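The Interpreter of Worau

The town of Worau had 15 streets and one traffic light, and until the spring I am telling you about it had no need of an interpreter. Then the mayor signed a friendship agreement with Plirkero, a town across the ocean that also had one traffic light, and it was felt that somebody ought to be able to talk to them.

Morenike Jibrin got the job because she had once lived abroad. She had lived in Lisbon, and they did not speak Portuguese in Plirkero, but the mayor was not a man to be slowed down by geography. He gave her an office over the hardware store, a lamp, and a title. The title was printed on the door by the same man who did the parking signs, so that it read INTERPRETER in letters you could obey from a moving car.

"What do they speak?" she asked.

"Plirkeran, I would think," said the mayor. "You'll pick it up."

She meant to correct him. She meant to do it that afternoon, and then the afternoon after that, and then her first paycheck arrived and she saw that it would be rude.

The letters from Plirkero came once a month, in a long gray envelope, signed by someone called Alis. They were handwritten and very handsome. Morenike could not read a word of them. She bought a dictionary by mail, and it turned out to be for the language of the next valley over, whose people, according to its preface, had been quarreling with Plirkero for 92 years, chiefly about vowels. She used it anyway. With the dictionary she could get one word in nine, and it was generally "goat."

The council met in October to hear the first translation read out. Morenike had sat up two nights with it. What she had, when she was done, was a goat, a bridge, another goat, a verb meaning either to forgive or to whitewash, and a closing line she was fairly sure was polite. She looked at the faces in the folding chairs. They had come out in the rain.

"Dear friends," she read. "We think of you often. Our bridge is being whitewashed. The goats are well."

There was a silence, and then Mr. Baloyi, who ran the feed store and had not been pleased by anything since his wedding, said, "Well, that's nice." People clapped. A motion was passed to whitewash the Worau bridge as a gesture of solidarity, and it was done by the end of the week, badly, on one side.

After that there was no stopping it. Every month the gray envelope came, and every month Morenike took her handful of goats upstairs and came down with a letter. She gave Alis a bad knee. She gave Alis a sister who had married a dentist against advice. When the school roof leaked and the council was sulking over the cost, Alis happened to mention that Plirkero had just fixed theirs and that everyone felt much better. The school got its roof. When the Baloyi boy wanted to study music and his father wanted him to study feed, Alis wrote a long, thoughtful page about a young man in Plirkero who played the clarinet and still visited his parents.

Mr. Baloyi asked for a copy of that one. He kept it in the cash register, under the tray.

The replies were harder. The town would dictate, all talking at once, and Morenike would nod and write it down and then go up to her office and put together whatever the dictionary would let her. It was a narrow dictionary. It had fourteen words for mud and none for "sincerely." She signed off, most months, with "may your mud be firm," and hoped.

In the third year a parcel came instead of an envelope, with a note saying, as far as Morenike could tell, that the goat was coming. She read it again. She looked up every word, including the ones she knew. Then she sat with her hands flat on the desk, because it did not say goat at all. It was a name. It had always been a name. For three years she had been told, in a handsome and patient hand, about the doings of Alis, and she had turned Alis into livestock.

And Alis was arriving on 26th August.
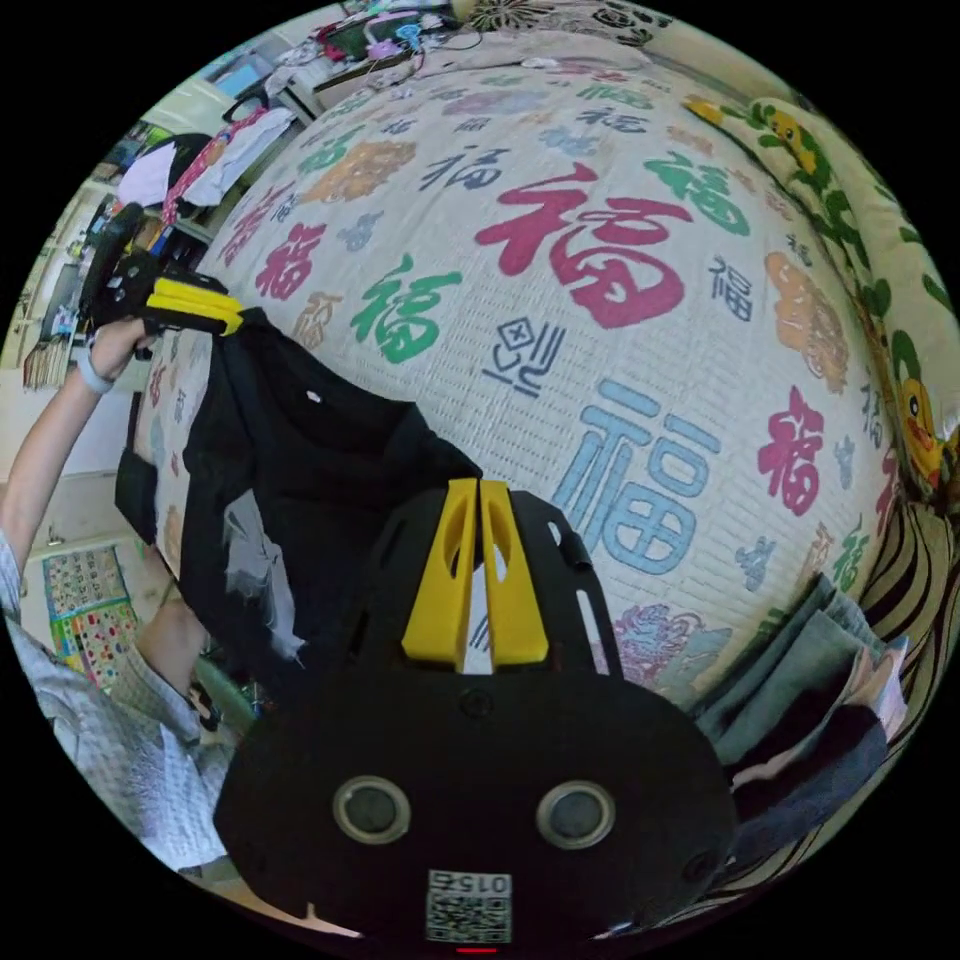 Morenike did what any professional would do, and cleaned the guest room. She had no idea what the right welcome was for a person whose language you had been making up, and the dictionary, under Hospitality, offered only a word for the second-best chair. She washed the curtains. She wiped the tops of things. She put the good quilt on the bed, the white one printed with 福 in red and green and blue and whatever other colors the printer had found within reach, some of the characters big and some small. A neighbor had given it to her and had told her it meant good fortune, and Morenike, who was in no position to doubt another person's translation, had believed it at once. She thought it was the one piece of writing in the house she would be willing to defend. Then she went and lay down on the hall floor for a while.

The whole town was at the station. The mayor had a sash. There was a clarinet. The train stopped, and a short woman in a raincoat got down from it with a suitcase tied up in rope, and Morenike stepped forward, opened her mouth, and said in the language of the next valley the only complete sentence she had ever trusted herself with.

"May your mud be firm."

The short woman looked at her for a long time. Then she put down the suitcase, took Morenike by the elbow, and walked her a little way along the platform, out of reach of the sash.

"You speak Portuguese?" said Alis, in Portuguese. "One of your letters had a shopping list on the back."

Morenike said that she did.

"Thank God. I was six years in Porto, and the English I have is for hotels." She glanced back at the crowd, and smiled at it, and kept smiling while she talked. "Listen. Your letters. I am the interpreter there. They gave me a lamp."

"They gave me a lamp," said Morenike.

"I could not read them. The spelling is from those people in the valley, and the rest, I don't know what it is. So I told them some things." She lowered her voice. "In Plirkero you have a brother. He drinks, but he is improving."

"I see," said Morenike.

"Everyone is very invested in the brother. They'll want a photograph."

Behind them the mayor had begun his speech without waiting, and had got as far as the bridge. Mr. Baloyi raised his hat and called down the platform to ask how the knee was.

Alis looked at Morenike.

"Left or right?" she said.

"Left," said Morenike, and Alis picked up her suitcase and limped back to meet them.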